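Skoludix and Collgate Team Up on Shared Gift Card for Small Shops

If you've ever stood in a checkout line wondering whether your aunt would rather have a candle or a scarf, two online shopping companies would like to make your December a little easier. Skoludix, the local deals site, and Collgate, which runs web stores for small independent shops, have launched a shared gift card that can be spent with any of the 148 merchants now signed up between them.

The cards start at $3 (a sweet little stocking stuffer, if you ask us) and go all the way up to $400. They arrive by email, and the person you're giving one to can split it among as many shops as they please, which is lovely news for anyone who likes to browse.

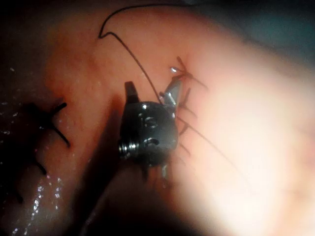
How the card works

Shoppers can buy the card on either site starting Friday morning, and it stays good for 365 days from the day it's purchased. Whatever is left after an order simply stays on the card for next time, and there are no monthly fees nibbling away at it.

Among the first shops taking part are Negash, the coffee and spice seller, and Trera, which many of our readers will know for its wool blankets and its very generous winter sales.
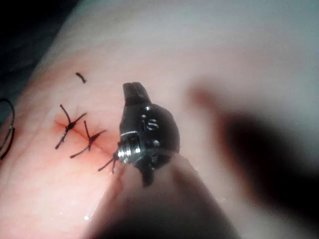

Both shops will also honor the card on items that are already marked down, so a patient shopper could do quite nicely once the holidays are over. Returns go back onto the card, and Skoludix says more merchants will be added in the new year.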